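07/03/2025 — long thread tonight, so get yourself a drink. I've spent this whole winter on the software side of sweeping a floor, and a few of you asked how the perception and planning fit together. I'll try to keep the posts short (I won't manage it, you know me).

**1.** Quick background for new folks. I work on Flolon, which is our task planner, and I'm slowly adopting Pernik, our labeling and replay tool, because I complained about it so much that it got handed to me. Fair enough! The team is Trevaskis, we're small, and the kitchen floor has been our favorite problem since January.

**2.** You'd think sweeping would be a control problem. I certainly did. I had a lovely compliant controller all ready to go, with bristle contact modeled as a soft spring, and I was very proud of it. Then I sat down with the human clips in Pernik and got humbled for a week straight.

**3.** The first thing you notice when you watch people sweep is that both hands have a job all the time. One is working the broom and the other is holding the pan at an angle, and that angle keeps getting small corrections. My planner had the pan as a static goal. Put it down, sweep to it, pick it up. Oh dear.

**4.** So the pan became a second moving tool with its own little plan, tied to the broom plan by one constraint: the lip has to be flat on the floor and facing the stroke whenever debris is within reach of it. Easy sentence to type, and it took me most of a month to get the solver to like it.
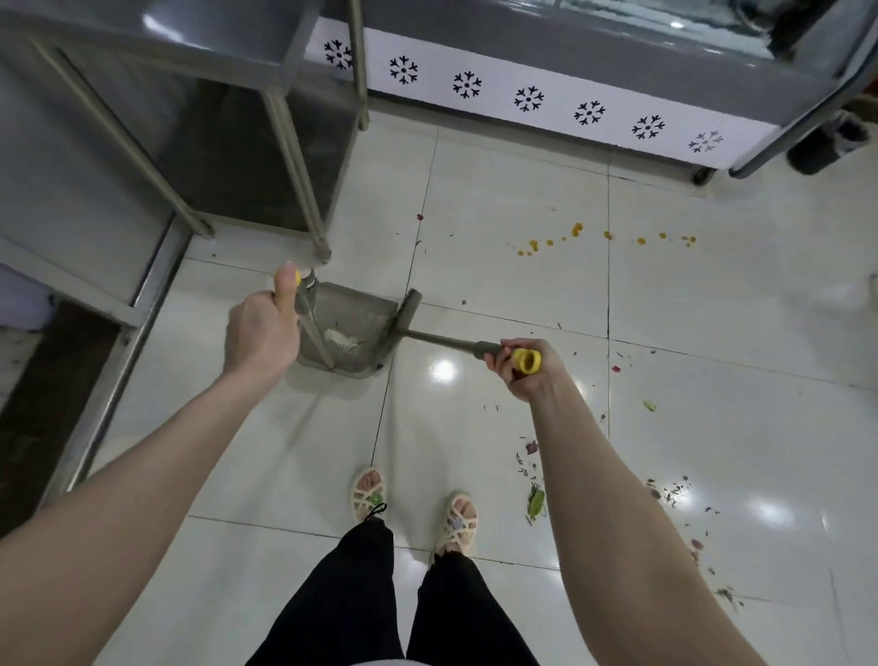
*Broom and pan at the foot of the steel table, with leafy scraps over to the right.*

**5.** Let me talk about the floor for a bit, because the floor is where perception falls over. White glossy tile, gray grout, lights bouncing straight back at you. Our old segmenter would look at a bright reflection and announce a puddle. It would look at a grout line and announce a very long, very straight noodle.

**6.** Grout was the easier fix. We fit the tile grid first, using nothing fancier than line detection and a vanishing point, and then anything thin that lines up with the grid gets its debris score pushed way down. It's a prior and not a mask, though. Stems do like to settle in near the seams, and I don't want to lose them.

**7.** Glare was harder. What works for us is moving the viewpoint a little and looking again. A reflection slides over the tile when the camera moves and a scrap of lettuce stays put. We warp the previous view onto the floor plane, subtract, and whatever fails to stay with the tile gets thrown out. Very old idea, and I love it dearly.

**8.** It does fall apart when the floor plane estimate is off, and it goes off whenever a steel table leg or a shiny counter panel fills too much of the view. I now refit the plane on tile pixels only. If you're doing anything similar please do that from day one and save yourself my February.

**9.** And then, the snowflakes. There's a strip low down with black snowflake decals in a neat row, and the detector adored them. High confidence, every one, "dark herb fragment." Flolon, being obedient, planned a stroke toward each of them in order. In simulation it looked like somebody trying to sweep a wall.

**10.** I was all set to add a decal class. A teammate asked why I wasn't just checking whether the thing was on the floor plane, and I went and made some tea and thought about my choices. Height check went in that afternoon and the snowflakes have been left in peace ever since.

**11.** Next trouble: debris isn't one kind of thing. You've got leaves and bits of leaf, tiny specks, little red scraps, and then you've got yellow-orange drips that look like sauce or oil. If you send a broom at a drip you've made a bigger drip and a dirty broom. The planner has to know the difference before it picks a stroke.

**12.** So every blob gets two scores now, "sweepable" and "smearable," and they don't have to add up to one. That was a deliberate choice and I've had to defend it twice. Something can be both! A wet leaf is both. Flolon keeps broom strokes out of anything with a high smear score and writes it to a list for wiping later.

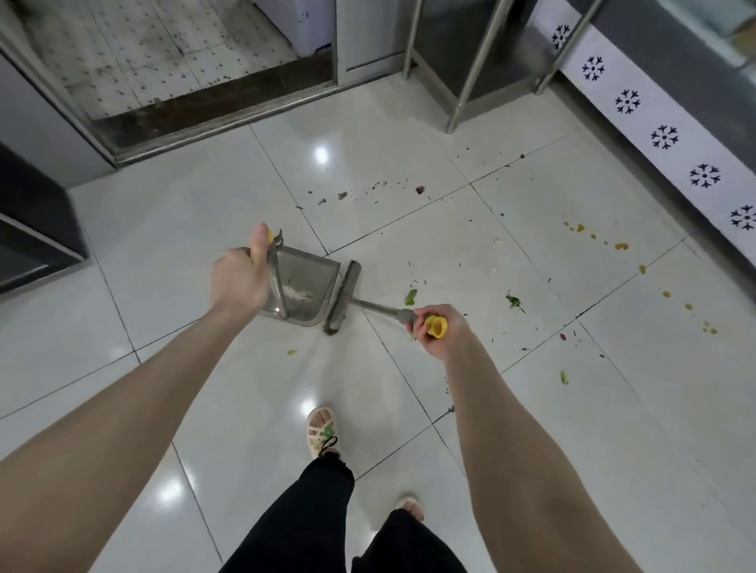 **13.** Which brings me to stroke order, my favorite part. The first version was a nearest-first tour, and it was dreadful. It would pull one near scrap in, reach across for a far one, and drag that far one straight through a drip zone on the way home. Short path, terrible floor.

**14.** What we do now is plan in the other direction. Pick a pan spot, grow a region outward from it that avoids the smearable blobs, and only consider debris inside that region. When it's done, move the pan and grow a new one. The number of pan moves goes up and everything else gets better. I was surprised how little time the extra moves cost.

**15.** Picking the pan spot is a plain grid search with a cost for each candidate. Debris reachable from there, distance from furniture legs, whether the broom handle would clear the tabletop. It's 303 lines including comments, and I'd guess a third of the comments are me apologizing to whoever reads it next.

**16.** The handle clearance term matters more than you'd think! A long broom handle is a big awkward lever swinging around behind the stroke, and next to a work table there are plenty of strokes where the bristles are fine and the top end clips something. We sweep the whole handle through the collision check now, and I mean end to end, yellow cap included.

**17.** Some numbers, since people always ask and I always forget. Our latest replay set in Pernik is 100 clips. The old planner produced a stroke plan I'd accept in 30 of them. The new one gets 70. "I'd accept" is me looking at an overlay and being picky, so please don't put it on a slide.

**18.** Of the ones it still misses, the biggest group is small dark specks strewn far apart. Each speck alone is under the detection threshold, so the planner believes it has a clean patch. People don't seem to care about single specks at all, they just take one long pass over the whole area and move on.

**19.** So I'm trying a density map in place of separate blobs for anything tiny. Blur the weak detections together, and if a patch lights up, treat it as one sweepable area with a long stroke across it. Early days. It's also very fond of toes and sandal straps at the moment, so the body mask needs another round first.

**20.** A tooling note for the Pernik users out there (hello, both of you). You can now scrub the plan overlay and the clip together with one slider. I know. I know! It used to be two sliders, and they drifted, and I lost a whole evening to a "timing bug" that was me not lining up two sliders.

**21.** You can also pin a blob and see every score it ever had through the clip, which is how I caught the segmenter changing its mind about one green leaf over and over. Sweepable, smearable, sweepable, gone, back again. We smooth scores over time now and the strokes stopped twitching.

**22.** For those asking about Grutarholm: yes, the workshop is on, and yes, I'm bringing the pan-spot search and the two-score thing. I'd love to compare notes with anybody doing two-tool tasks, especially where one tool is mostly there to hold still and catch stuff. There's surprisingly little written on the catching side.

**23.** Still open, if you want something to chew on over the weekend: how do you decide the pan is full enough to stop? From above, the bristles cover half of what's in there. I've tried estimating from what left the floor, and I've tried looking only when the broom lifts away. I don't love either one. Replies are open and I'll be up for a while yet.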